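Lekivton Residents' Forum > Shared Kitchens > Care of cleaning cloths

DilekYaman_Housekeeping
Members are reminded that microfiber cloths in the shared kitchens are to be wrung out over the sink after use. Cloths left in a heap on the counter will be removed. Navy and dark red cloths remain in service.

tomar_block2
Please clarify which basin is to be used. Our floor has received two different instructions.

DilekYaman_Housekeeping
The left basin, next to the drainboard.
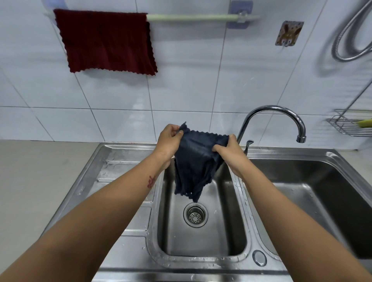
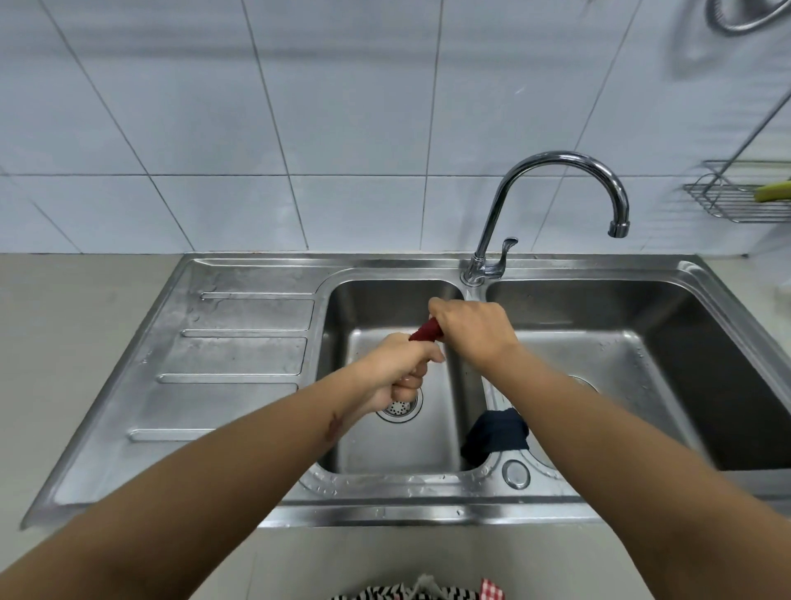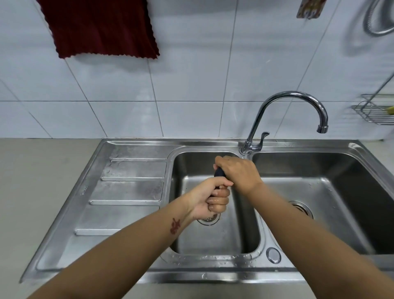 At the left basin: navy cloth (first), dark red cloth (second), dark handle (third).

resident49
I must disagree with the wringing. Hard twisting wears out the edges. I press mine flat and hang it up, and it has lasted 40 washes.

tomar_block2
Pressing leaves too much water in the cloth — the towel bar then drips onto the counter. I support the original instruction.

resident49
That has not been my experience, provided that the cloth is hung unfolded.

DilekYaman_Housekeeping
Either method is acceptable if the cloth does not drip. The notice will be amended in January. Fabric softener remains prohibited for all microfiber items.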